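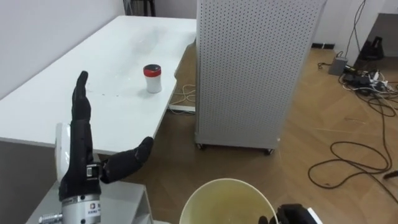
About Fatero

Fatero is a family-run laundry and linen service based in Pevosside. We wash, press, mend and deliver table linen, bedding and workwear for restaurants, guesthouses, clinics and small hotels across the county. We also take household washing at our front counter.

The business began as a single counter on Salazar Street with two washers and a hand iron. Most of the early work was tablecloths for the restaurants near the harbor. When the building next door came up for rent we knocked through and put in a pressing room, and a few years later we moved the heavy washing to a larger site on Zuvura Road. The counter on Salazar Street is still open.

Today we serve 159 business customers. Some send us one bag of kitchen towels a week and others send a full truck every morning. There is no minimum order for collection inside the town. Outside town we ask for at least 30 pounds per pickup.

How we work

Each customer's linen is washed separately unless you rent from our shared stock. Bags are tagged at pickup and weighed when they reach Zuvura Road. The weight is printed on your delivery slip along with the piece count, so you can check it against your own list. If a piece is missing or damaged, tell us within 8 days and we will replace it or credit your account.

Stains are treated by hand before washing. Wine, oil and candle wax usually come out. Rust and bleach marks usually don't, and we will call you before we try anything that could weaken the cloth.

Mending

We have our own sewing room. Hems, buttons, zippers and small tears are done the same week. Tablecloths that are past mending can be cut down into napkins or cleaning cloths if you would like them back.

Our staff

We employ 40 people, full time and part time. New staff start in sorting and folding and are trained on the presses once they know the stock. Drivers keep the same route wherever possible, and most customers get to know theirs well.

Hours and contact

The Salazar Street counter opens at 7:30 a.m. and closes at 6 p.m. on weekdays, with shorter hours on weekends. Collections from Zuvura Road are by arrangement. We close for one week in September for machine servicing, and business customers receive their extra stock the week before.

For prices or a trial pickup, please use the contact form or ask at the counter.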